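Paper cups and lids, station notes
January 2023
Magagula project, notebook page continued from the tabletop layout

Flarside cups came in to replace the Triston ones. Order ref. 1879. Sleeves of 25, nested tight enough that the bottom cup usually comes out with its neighbor. Twist a quarter turn and pull. Pulling straight up flexes the rim, and a flexed rim is slow to go round again.

Lids are from Zaston, black, round, nominally the same diameter as the cup rim. Checked 165 of them by hand over two sessions, Comfort pressing and me writing. Each lid went on a fresh cup, set down level, pressed at four points and then lifted by the lid alone with water in the cup. 139 held on the first press. Most of the others held on a second press. A few never seated and went in the reject bag with a strip of tape on each. Comfort wants to look at the inner groove under the loupe before they are thrown out. Leave the bag alone.

Where it goes wrong:
- Lid starts on the far side of the rim and rides up at the near side. Looks closed from above. Check from table height.
- Rim seam. The overlap in the paper makes a small step. Press there last. Starting at the seam was worse every time we tried it.
- Cup wall gives if it is held near the top while the lid goes on. Hold lower, at the printed band.
- Lids stuck in pairs. Jitendra found two doubles already counted as singles, so those two rows in the table are struck through and redone underneath.

Water fill is by weight from now on. Filling to a pen line was no good, the line wanders with the taper of the cup and two people read it differently. Scale is on the side bench. Tare with the lid on.

Reuse: a cup that has been lidded three times is out. The rim curl opens a little on each removal and after that the result says more about the cup than the lid. Mark the base with one dot per lidding, pencil, no marker (Polyxeni's marker came through on the inside of the last lot).

Straws: standing in their container at the back of the table. Straw insertion is not part of this series. Benedikt asked whether the container could move to the side bench so there is more room behind the cup. Left it where it is for now so that the layout matches the August pages. If it does move, write the new position here and initial it.

Humidity not logged for the first session. Logged for the second, see loose sheet. The paper felt softer on the second day but I have no number to put against that.

To do
- Measure outside diameter of ten rims and ten lids with the calipers, two directions each. Ifeanyi has the calipers.
- Ask Zaston whether the lids come from one mold or several. The small raised figure inside the lid differs from piece to piece.
- Over half a carton of Triston cups left. Run the same lids on those before they get used up for coffee.
- New page for results with the lid brought in on edge and tipped down flat. Different failure pattern, keep it out of the table above. 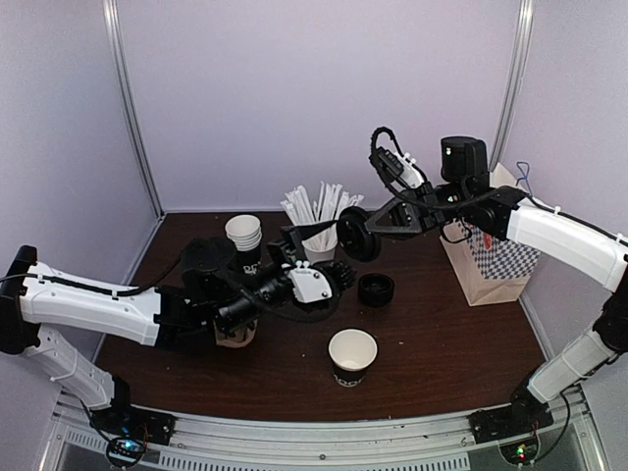
Cup upright, lid on edge in front of the straw container.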